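The belt is finally up

Most of Saturday went into the sorting bench at the back of the shop. I had been putting it off since May – partly the cost, partly that I had to clear out 14 boxes of old stock first.

The conveyor is a used one from a packing place in Toledo. It came in two pieces and took about 4 hours to bolt together, most of that spent looking for the right hex key. The bins are from Clasix. I nearly bought the Itholm ones, but they were too deep and I don't like reaching down for small parts all day.

I want the bins close to the rail, so a part goes from belt to bin without a step in between. The white blocks with the hole through the middle go in the left one for now. Labels can wait until I know what sells. 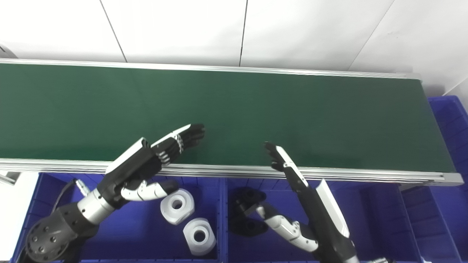

Csenge Bognár wrote in to say that she would raise the bins until the rims are nearly level with the belt, and that her back stopped complaining the week she did it. I have some scrap lumber – I'll try it next weekend.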